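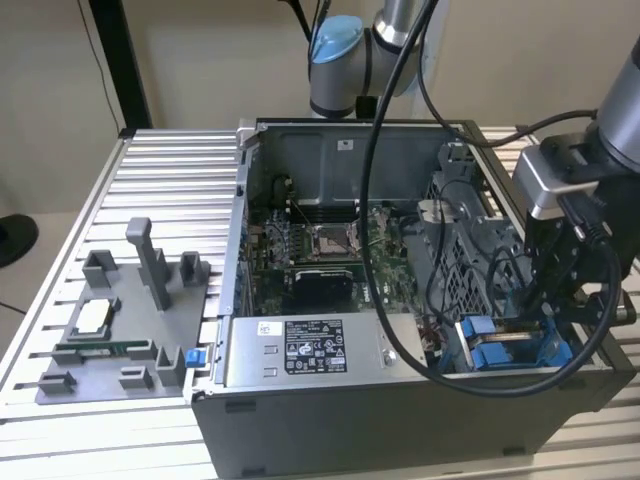
Riltholm Computing Club – Hardware and Systems List

From: Esi Baidoo
To: hardware-list
Subject: Re: Backup rotation and the checksum mismatches
November 2021

On Tuesday, Gudar wrote:
> I ran the verify pass on the archive volume over the weekend and got
> 619 mismatches out of the full set. The scrub on the pool itself comes
> back clean. I have not restored anything yet. Do we trust the pool or
> the manifest? Also, can we drop the weekly full copy while we work this
> out? It takes most of a night and the second disk is nearly full.

Trust the pool for now, and please don't restore anything over it. A clean scrub means that the blocks on disk match the checksums the file system recorded when it wrote them. It says nothing about whether the files match our manifest, which is a plain text file made by a script and is only as good as the last run of that script.

I went through your log last night. Of the 619 mismatches, 254 are in the old newsletter directory. Those files were rewritten when Plarnness (the file server, for those who joined recently) was moved to the new naming scheme, and the conversion script also changed the line endings. The manifest was never rebuilt for that directory. I compared a handful by hand with line endings ignored and found no other differences. You can rebuild the manifest for that tree once I have finished the rest of it.

The remaining 365 are less clear. They are all in the scanned manuals, and all of them have a modification time later than the manifest. My guess is that the text recognition job was run over them a second time and wrote new PDFs in place. If so, the page images inside should be the same and only the text layer and the metadata will differ. To check:

1. Pull the old copy from the offline disk labeled Strömberg 2. Mount it read-only.
2. Extract the page images from both versions with pdfimages, using the -all option so that nothing is recompressed.
3. Hash the extracted images and compare those, not the PDFs.

If the image hashes agree, the new file can stand. If they differ on even one page, keep both versions and post the file name to the list.

On the weekly full copy: no, leave it running. I know it is slow. The incremental job picks files by modification time and size, so a file that changes without either of them changing will never be copied again. The full pass is the only thing we have that would catch it. What we can do is exclude the package mirror, which anyone can download again. That directory holds 2,303 files and takes up more room than the manuals do. I have added it to the exclude list but have not committed the change – someone please read it over first. The trailing slash matters in that file and I have gotten it wrong before.

Two smaller points. The verify script exits with status 0 even when it finds mismatches, so the mail alert never fires. A patch is in my branch. And the manifest should live somewhere other than the volume it describes. I would put a copy on the offline disk each time it is rotated, with the date in the file name.

I can run the image comparison myself if the disk is back in the cabinet by Thursday. Otherwise Gudar has shell access and the steps are as written.

Esi

--
hardware-list: plain text only, please trim your quotes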